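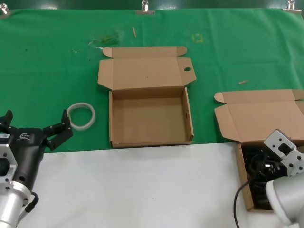

Most anglers ruin a saltwater reel by oiling it too much, according to Hjørdis Vik, and the drag is usually the first part to suffer. She has been servicing reels in Horcombe for almost 300 customers a year.

"Salt does the damage, but oil on the washers makes the drag grab," she says. "You feel it when a big fish runs."
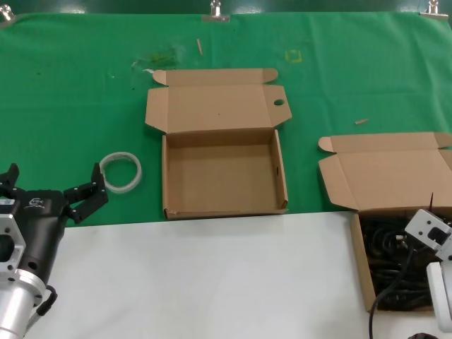 Her own reel, the Turnix, came out in June and sells for $200. It has a sealed drag and one handle for both sides. She wanted the packaging kept simple as well, so plain brown cardboard with a fold-back lid and a round finger hole suits her fine. "I don't want to pay for colour printing. I'd sooner put the money into bearings."

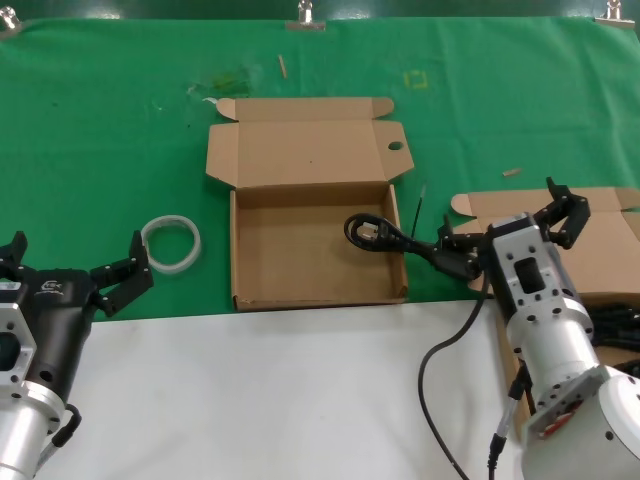 The bearings come from Dresteck. She tried a cheaper set in the Kvam, her earlier model, and two reels came back with rough handles. She replaced both.

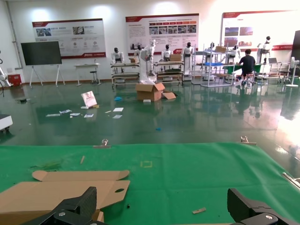 Brown cardboard lying flat on the green mat.

Her advice for home care is short. Back the drag off, rinse in fresh water, dry it in the shade and leave the side plate alone. A full service once a season is plenty.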